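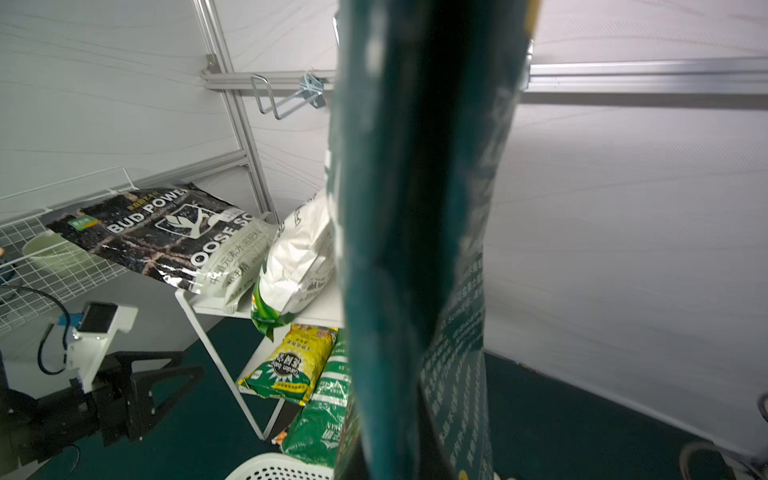
# Report on the Tidying of Bay 2, Clumach House

The Residents' Office at Wellirham received the request on Thursday, by the internal post. It was written on the back of form 579, which is intended for the loss of umbrellas, and was signed by Mr Gun-woo Shim in the large, careful hand he used for all official matters. Mr Shim asked that Bay 2 be put in order before it passed to its next holder. He asked further that the soil be kept apart from the food. The second request was underlined.

Miss Nélida Pereyra was assigned to the work. She had been with the office since June and had until then dealt only with keys. Her instructions, issued by Mr Strickland, were to remove anything perishable, to return the remainder to its usual place, and to form no opinion of the contents.

The soil was simple enough. The black bag marked "BUD POWER" had been put down beside the wire basket, partly upon it, in a manner that the Rules for Bays do not permit. Miss Pereyra noted this in the margin of her sheet. She also noted the pale green bowl in the basket, and wrote next to it, "Used for seed?" Mr Strickland later struck out the question mark, and later still restored it.

No seed was found. There was, however, a notebook, which had slipped down behind the shelf unit and was entered under Miscellaneous. The greater part of it concerned a tomato called Rosanus. Mr Shim had attempted this variety every spring since taking the bay, on a window ledge that received the sun until ten in the morning and not afterwards. Each year's entry gave the day of sowing, the depth, and the remark "Nothing yet". The last entry gave the day of sowing and the depth.

Miss Pereyra enquired at the desk whether Mr Shim might be consulted. She was informed that he had gone to live with his daughter on the coast, that the stairs there were easier, and that correspondence could be forwarded under reference 3372. She asked whether there was a garden. The desk did not hold this information.

## Second visit

Work resumed at two o'clock, the hour at which the trolley does not run and the corridor is quiet.
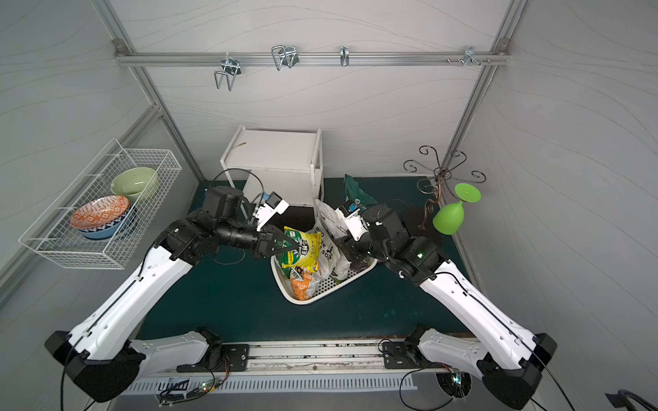

Mr Strickland attended in person, having received no report by noon. He had supervised the bays for many years and was known to pass through each of them without sitting down. He read the sheet from top to bottom. He then asked why the wine glass had not been listed, and Miss Pereyra replied that she had not known what to call it. It was lime green and plastic, and it hung upside down from one arm of the wire stand in the corner, where a person of ordinary habits might have hung a mug. Mr Strickland considered it for longer than the item required. He said that there had been a supper, once, when the boiler failed and the residents of the lower corridor had gathered in whichever bay was warmest. Mr Shim had served soup in the bowls. There had been one glass, and it had gone round.

"Was it a good supper?" asked Miss Pereyra.

Mr Strickland said that the minutes did not record it.

He examined the basket next. The orange-patterned bowl was stacked on the blue, with the green one behind, and he gave it as his view that the arrangement was correct and should be left. On the question of the bags in the tray he was less certain. Miss Pereyra pointed out that the tray had a perforated bottom and would do very well for seedlings if it were cleared. Mr Strickland pointed out that the bay was not yet allocated. Miss Pereyra said that she had applied for it that morning.

The application was in the office tray when they returned. It had been completed in full, apart from the section headed Intended Use, where the applicant had written "Rosanus" and left the remaining lines blank. The rules allow 200 words.

## Decisions

1. The soil is to remain in the bay, on the floor, at the holder's own risk.
2. The bowls, the stand and the glass are to be treated as fittings.
3. The notebook is to be forwarded to Mr Shim under his reference, once Miss Pereyra has copied out the depths.
4. The window ledge is to be measured, and the office at the east end, which has the sun until four, is to be asked whether it has any use for its own.

Mr Strickland signed for the office at the east end, that office being his.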